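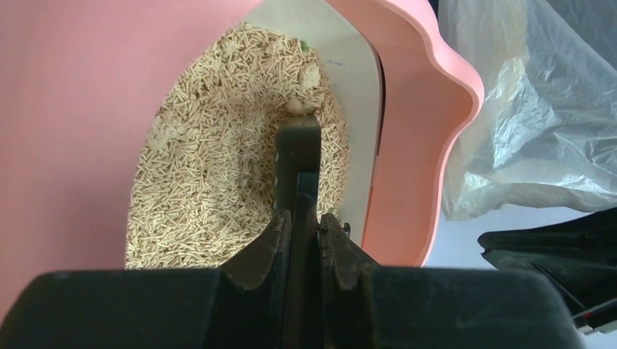 Dilution and Serving Temperature in Batched Stirred Cocktails
Term project report, Beverage Operations
Romain Barbier and Octavian Avram
Submitted 14th December

1. Purpose

Bars that serve stirred drinks in volume often mix them ahead of service and add the water up front. The drink then goes from bottle to glass with no stirring. The project compared batched Manhattans with ones stirred to order, to find out how much water a batch needs and whether guests can tell the two apart.

2. Setting

The work was done in April at Orico, a hotel bar that lent us its back counter and one freezer. Drinks were poured for tasters in the evening, before the bar filled up. Uwe Kettler supervised the pours and signed the log sheets.

3. Method

The base recipe was two parts rye to one part sweet vermouth, with two dashes of bitters per drink. Control drinks were stirred over cubed ice for 40 seconds and strained. The weight of each drink was taken before and after stirring, and the difference was recorded as melt water.

Batches were mixed in glass bottles with water added at three levels, low, middle and high, where the middle level matched the mean melt water of the controls. Bottles were kept in the freezer overnight. Temperature was read in the glass right after pouring and again after five minutes.

We logged 106 pours. Four were dropped because the scale had not been zeroed.

4. Results

The batched drinks were colder at the pour than the controls in every session. After five minutes most of the gap had closed. Glass temperature mattered more than we had planned for, and from the second session on all glasses were chilled for the same length of time.

Tasters picked the middle level most often. The low level was described as hot and sharp. The high level was called thin, mainly by those who drink Manhattans at home. In blind pairs, tasters did not reliably separate the middle batch from the control.

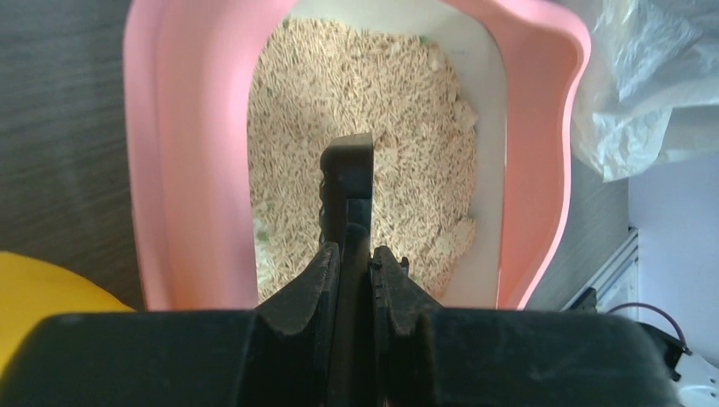

Didier Masson wrote in his review of our draft that a freezer-cold drink hides alcohol, so the low level should have been tasted again at the control temperature before we called it a failure. We agree. The retest was not possible within the loan period, and the low-level result should be read with that limit in mind.

5. Service time

A stirred drink took the bartender well over a minute from order to garnish. A batched one took as long as the pour and the cherry. On a quiet night this makes little difference to the guest. With a full rail of tickets it frees one person for shaken drinks, which cannot be batched the same way once citrus is involved. 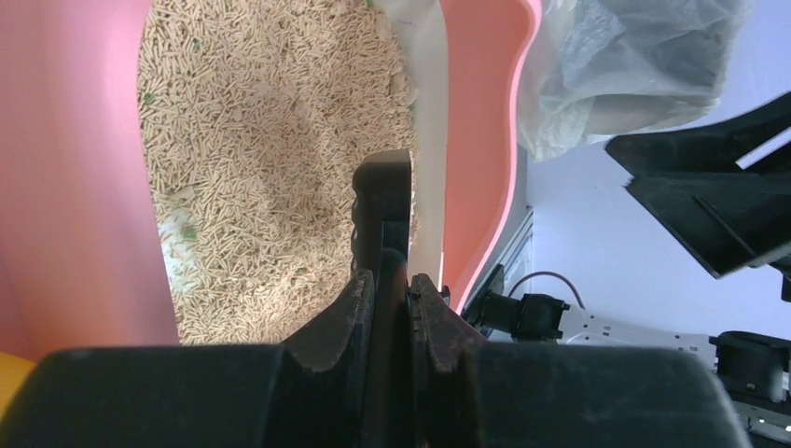

The saving has to be set against prep. Mixing, labeling and cleaning bottles added a block of work in the afternoon, and any vermouth-based batch left over at the end of the week was thrown out under house rules. Orico now mixes only what it expects to sell in two nights.

6. Limits

One recipe, one rye and one freezer were used. The tasters were mostly fellow students. Ice came from a single machine, and wetter ice would raise the melt water in the controls and shift the middle level with it.

7. Further work

Repeat the test with a Martini, where dilution is easier to taste, and log ice temperature alongside drink weight. The log sheets and the batch calculator are kept with the course office.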